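**Preparación de carcasas en Clidis: cambios en el puesto**

Desde febrero, la línea de Clidis alimenta el montaje con dos brazos robóticos junto a la estantería amarilla. Las carcasas quedan en el nivel superior y las piezas pequeñas en el inferior.
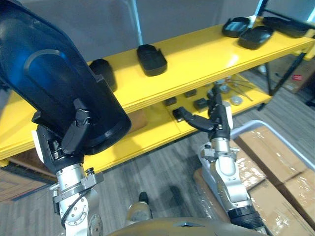
El puesto pasa de 3 operarios a 2 por turno. La tercera persona se incorpora a control dimensional, con la misma categoría y 39 horas de formación a cargo de Roussel. La reposición de piezas sigue siendo manual y se hace con los brazos parados.

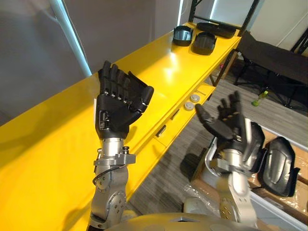 Solveig Solberg, responsable de proceso, ha registrado 1.594 ciclos en la fase de ajuste. Las incidencias se concentran en las piezas planas del nivel inferior, que requieren intervención del operario. El parte se rellena ahora en el terminal Panari; las hojas de papel dejan de ser válidas al cierre del mes.

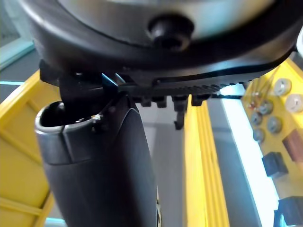
*Pinza junto a la pieza cilíndrica; a la derecha, discos grises sobre el panel amarillo.*

Las solicitudes de cambio de turno se envían a Solberg antes de las 14:00.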